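Kuvlow Coffee & Bakehouse: Frequently Asked Questions

Visiting us

Do I need to book a table?

No. Tables at Kuvlow are first come, first served for parties of up to five. If there are more of you than that, please call ahead and we will push tables together at the back. We don't take bookings by email for the same day because the inbox isn't checked during service.

What time do you open?

The counter opens at 7 a.m. and the kitchen starts serving hot food at 8. Last orders for the kitchen are at 2:30 p.m. Coffee, cakes and anything left in the bread case are available until we close at 4.

When is it quiet?

Before 9 a.m. and after 2 p.m. The lunch line usually builds up from 11:45. If you want to sit with a laptop, please come outside of those middle hours. We have two outlets, both along the window bench, and we can't run extension cords across the floor.

Is there parking?

There are a few spaces behind the building, shared with the other units. Street parking out front is free for one hour. The lot at the end of the block charges by the half hour and we can't validate tickets.

Are dogs allowed?

On the patio, yes, all year. Inside, service animals only. Water bowls are kept by the patio door.

Can I bring a stroller?

Yes. The side entrance has a ramp and a wider door. At busy times we may ask you to fold it, if it folds. There are high chairs by the restroom hallway — please help yourself and put them back when you're done.

Food and drink

Do you bake everything here?

All the bread, cakes, scones and cookies are baked here. The bagels are not. They come from Ginorel, across town, and arrive before we open. When they're gone, they're gone for the day.

Which coffee do you use?

The house espresso is a medium roast from Prerine. The filter coffee changes every few weeks and the current one is written on the board by the register. We sell both in bags, whole bean or ground to order. Decaf is always available as espresso but only sometimes as filter.

Do you have gluten-free options?

There are usually two cakes and one cookie made without gluten. They are baked first thing, before any flour is out, and kept in a separate case. It is still one kitchen, though, and we can't promise that there is no trace of wheat. If you have celiac disease, please take that into account.

What about nuts?

We use almonds, walnuts and pistachios most days. Nothing we bake should be considered nut free.

Which milks do you offer?

Whole, skim, oat and soy. There is no extra charge for oat or soy. We stopped carrying coconut milk in September.

Can I swap items on the breakfast plate?

You can swap one side for another side. Eggs can be done any way except poached after 11:30. We don't split plates on the weekend, but we'll bring you an extra empty one if you ask.

Do you sell day-old bread?

Yes, at half price, from the basket near the door. It doesn't go out until 8 a.m. and we don't hold loaves.

Cake orders

How far ahead should I order?

Three days for anything on the standard cake list. One week for tiered cakes, sheet cakes or anything with piped lettering longer than a name. In December we ask for two weeks.

How large can an order be?

The most we can do for one day is 600 cookies or 200 scones. For both together, talk to Afia Dramani in the kitchen first and she will tell you what fits in the ovens that day. Mornings after 10 are the best time to reach her.

Do you take a deposit?

Yes, half the total when you order. The deposit is refundable until 48 hours before pickup. After that the ingredients have been bought and we keep it.

Can you deliver?

Within the city limits, for orders that fill at least two boxes. Tiered cakes are pickup only. Please bring a car with a flat trunk or a clear floor space, and don't put the cake on a seat. Seats slope.

How should I store a cake overnight?

Buttercream cakes can stay in their box on the counter, away from the stove. Anything with fresh cream or custard goes in the fridge. Take it out half an hour before you cut it.
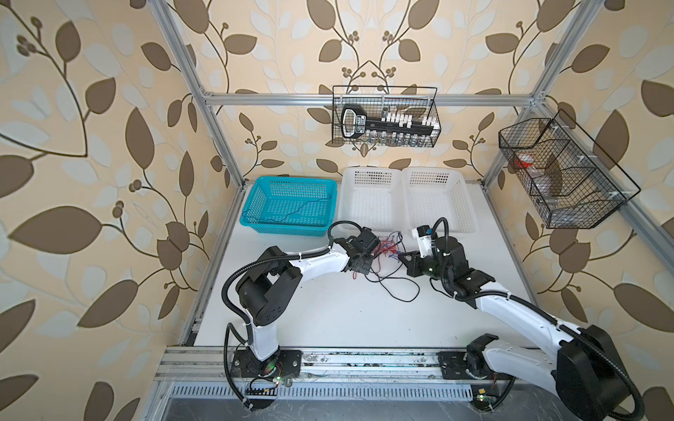 Pendo Laizer wrote to us to say that half an hour wasn't enough for the lemon layer cake, and that hers tasted far better after an hour and a half out of the fridge. For the dense cakes (lemon, carrot, chocolate stout) an hour or more is fine, as long as there's no fresh cream in the filling.

Gift cards and loyalty cards

Where can I buy a gift card?

At the register, in any amount from $10. They don't expire. We can't replace a lost card unless you have the receipt with the card number on it.

How does the loyalty card work?

One stamp per hot drink, and the tenth is free. Cards can be combined. Stamps don't apply to bottled drinks or bags of beans.

I left something behind. What should I do?

Call extension 2283 and leave a message with your name and what it was. We keep lost items for one month in the office — umbrellas go in the stand by the door, so look there first.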